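ACTA DE COMPARECENCIA
Relato

En la localidad de Serkholm, a 2023-03-30, comparece ante esta oficina doña Citlali Nava, encargada del turno de tarde en la casa de empeños Bramel, a fin de ampliar la declaración prestada con motivo del robo. Se le informa de sus derechos y manifiesta haberlos comprendido.

Preguntada por la hora de los hechos, declara que el establecimiento se disponía a cerrar y que en el mostrador quedaba un único cliente, un hombre de edad avanzada que deseaba recuperar un reloj de bolsillo. El importe pendiente ascendía a 482 coronas. El cliente contaba las monedas con lentitud y la compareciente no consideró oportuno apremiarlo.

Preguntada por los autores, declara que fueron dos, que entraron por la puerta de la calle Mirwood y que uno de ellos saludó. Insiste en que conste el saludo. El segundo exhibió un arma corta y ordenó que se abriera la vitrina del fondo, donde se guardaban las piezas no reclamadas. Se llevaron dieciséis anillos, un broche y hasta 3000 coronas en efectivo. No tocaron el reloj.

Preguntada por este último extremo, la compareciente guarda silencio. El instructor, don Edvin Forsberg, reitera la pregunta. La compareciente responde que el hombre del arma miró el reloj, miró al anciano y dejó el objeto sobre el mostrador, con la tapa hacia arriba.

El instructor hace constar que el anciano abandonó el local antes de la llegada de los agentes y que no ha sido identificado. La papeleta de empeño número 3555, a la que correspondía el reloj, figura extendida a nombre de Hrynyshyn. En el domicilio consignado en ella vive desde junio una familia que no conoce a ninguna persona de ese apellido.

Preguntada por si había visto antes al anciano, declara que sí, en dos ocasiones, y que en ambas preguntó por el horario de cierre. Preguntada por el motivo de no haberlo manifestado en su primera declaración, responde que no le fue preguntado.
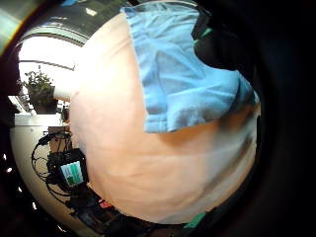 Toalla azul claro sobre una superficie pálida y redondeada.

El instructor muestra a la compareciente un reloj de bolsillo depositado aquella misma mañana en el buzón de la oficina, dentro de un sobre sin remitente. La compareciente lo examina, abre la tapa y lo reconoce sin vacilación. En el interior se halla la papeleta, doblada en cuatro, y al dorso una sola palabra escrita a lápiz: «Saldado».

Solicita la compareciente que se le permita sostenerlo un momento más. Se accede a lo solicitado.

Leída la presente, doña Citlali Nava se afirma y ratifica en su contenido, con la salvedad de que el primero de los autores no dijo «buenas tardes», según consta en el atestado, sino «buenas tardes, padre». El instructor ordena que se incorpore la rectificación y que se cite de nuevo a la declarante. Firman ambos.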